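Fletgate kitchen, progress report
Sat 26 May

Hi Valentina,

Me again with the update on the share kitchen – it's been a busy stretch!

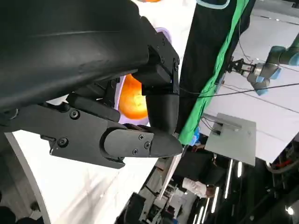 We've now spent $1,187 of the grant, mostly on shelving and the second fridge (the old one hummed so loudly you couldn't hear the kettle). The crockery is nearly all sorted, and fruit is going out in dishes on the table where people can grab a piece on their way past. Oranges are the favourite by a mile. Bananas go brown before anyone gets to them, so I've cut those from the weekly order.

Cloths and tea towels are my current headache. Leandro Cáceres wants them colour coded, one colour for benches and another for drying up, and I've come around to the idea, though we haven't settled on the colours yet.

We had 65 people through last month, which is over what I'd hoped for, and 16 of them have put their names down for the Prakiswood cooking days.

Still to do: the pantry labels, the dodgy tap, and a quote for the rangehood. I'd like to hold the rest of the money until that quote comes in, if you're happy with that?

Talk soon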